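Teaching by Hand: Component Handling at the Ustlow Laboratory

The Ustlow Laboratory studies how a robot may be shown a task by a person, either by guiding the arm directly or by operating it from a distance. This gallery presents work on the Bronden board, a gray board that holds a processor and other parts.

The current series comprises 166 demonstrations, of which 40 were guided by hand and the remainder performed by remote control.
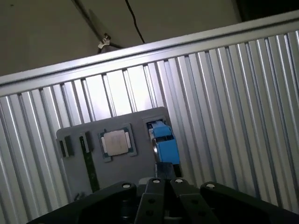
Operators complete a short course at the Grakville site before recording begins. Each is asked to work at an even pace and to let a failed attempt run to its end – such attempts are kept and marked accordingly.

Remote sessions are recorded from the wrist, so that the operator and the learning software work from the same view. The series will be extended to 300 demonstrations in December.

Inquiries regarding access to the recordings may be directed to the Kramer Office, Ustlow Laboratory.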